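Open Day at the Devberg Robotics Hall: Frequently Asked Questions

Print this page | E-mail this page

What is the open day?
Once a year, in January, the Devberg Robotics Hall opens its household robotics program to the public. Visitors see how a robot is prepared for work in ordinary rooms, first in simulation and then on the demonstration floor.

Who is it for?
The event is open to all. Most of the program is suitable for visitors aged ten and over. Children must be accompanied by an adult at all times.

Do I need a ticket?
Admission is free, but a ticket is required. The hall issues 1,000 tickets for the day, each valid for either the morning or the afternoon. Tickets may not be exchanged between sessions.

What will be shown in the simulation room?
Staff will present Rutel, the software in which household tasks are set up and tested. Views from the program are projected on the main screen during each talk. 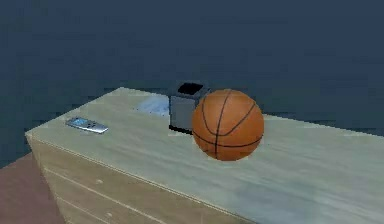
Rutel holds a library of 2,832 household objects, which staff can place on furniture in any arrangement. Partial views are a regular topic of the talks. Where a basketball stands in front of part of a gray container on a dresser, the software must work out the shape of the container from the portion it can see. Smaller items, such as a silver handheld device lying well away from the rest, raise different questions about distance and grip. Visitors are welcome to suggest arrangements of their own, time permitting.

Will I see a real robot?
Yes. The Zoltier mobile unit is demonstrated on the lower floor at 11 a.m. and 3 p.m. Each demonstration is limited to 16 visitors, who must remain behind the marked line. Places are assigned at the information desk on arrival.

Why does the program work with whole rooms?
A household robot must travel as well as lift. The Mokgethi series of simulated homes was prepared for this purpose and includes connecting rooms with different floors and furniture.

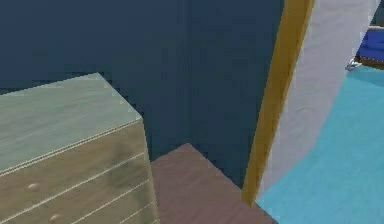

Simulated dresser and doorway, with the turquoise floor of the next room beyond.

May I take photographs?
Photography is permitted in the simulation room and the lobby. Flash may not be used during demonstrations on the lower floor.

Is the building accessible?
All public areas can be reached by elevator. Visitors who need a seat near the screen should inform the desk before the talk begins.

Where may I park?
The visitor lot has 477 spaces and opens at 8:30 a.m. Buses should use the north entrance.

Print this page | E-mail this page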